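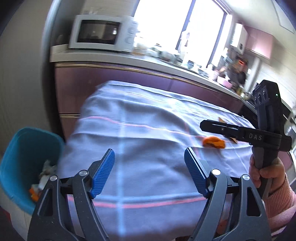
Gripper with blue finger pads, second one held upright

On the Trellen list, in October, someone wrote:
> After the update the Lenberg booking form shows every slot one hour early.
> The feed itself looks right when I open it in a text editor.
> Is there a setting for this?

Yes, under Feeds, then Time zone. The update resets it to UTC. Set it back to your site zone and save twice - the first save only clears the cache. Then wait 60 minutes or run the Fakir sync by hand.

If old bookings are still off, see ticket 941. The patch there worked on 3 of our 5 calendars. I have not tried it with the Claditz theme.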